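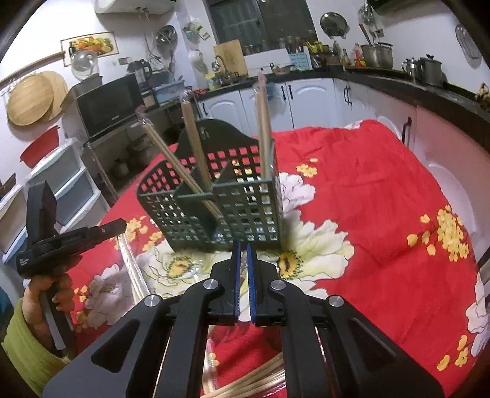
A pinça manual Wonura na cozinha de demonstração, com os pauzinhos já no porta-talheres verde.

Pinça manual Wonura, dois dedos paralelos

Fui eu que escrevi esta página, logo a seguir ao dia aberto que fizemos em janeiro na Darngate, e por isso ela sai um bocadinho mais comprida do que as outras do catálogo (o Queiroz já me avisou!). Mas gostei tanto de ver as pessoas com a pinça na mão que prefiro contar como foi.

A Wonura segura-se com uma mão e fecha com uma alavanca tipo gatilho. Os dois dedos têm almofadas azuis texturadas na face interior, e foi nelas que toda a gente pôs logo o dedo para sentir. Os braços articulados são pretos, com pivôs prateados à vista, e eu gosto disso, vê-se o mecanismo sem desmontar nada. Pesa 430 gramas sem a câmara. Com o suporte e a câmara passa para 600, e ao fim de uma hora nota-se no pulso, não vou dizer que não.

Montámos a demonstração numa cozinha, com toalha às flores e tudo, e a tarefa principal foi com pauzinhos de madeira. Parece coisa pouca, mas experimentem: são finos, rolam, e os molhos embrulhados em plástico transparente pedem outra mão. Houve quem apertasse demais à primeira e quem largasse cedo demais. A Kamonchanok Hemmin, que conduziu a sessão da manhã, mandava sempre aproximar devagar e só fechar quando os dedos já estivessem dos dois lados da peça. Eu demorei a apanhar o jeito, confesso, e depois já não queria passar a pinça a mais ninguém!

Perguntaram-me muito se serve para mãos pequenas. Serve, a alavanca tem o curso regulável (parafuso por baixo do punho, chave incluída). Também perguntaram pelos canhotos: o punho é simétrico, a câmara é que convém rodar um pouco no suporte.

O que vem na caixa
Pinça montada
Par de almofadas azuis de reserva
Suporte para câmara (câmara vendida à parte)
Chave de afinação
Folha de instruções em português e inglês

Detalhes
Abertura máxima dos dedos: 100 mm
Peso sem câmara: 430 g
Peso com suporte e câmara: 600 g
Referência: 1286

As almofadas gastam-se, sobretudo com madeira áspera, e trocam-se sem ferramentas. Limpem com um pano húmido, nada de álcool, que endurece a textura. Para peças maiores temos a Kurnodholm, que abre mais mas é bem mais pesada, e eu para talheres e coisas de cozinha continuo a escolher a Wonura.

Quem quiser experimentar antes de comprar pode passar pela Darngate a partir das 14h. É só escrever-nos antes, com a referência no assunto, para termos uma pinça afinada à espera.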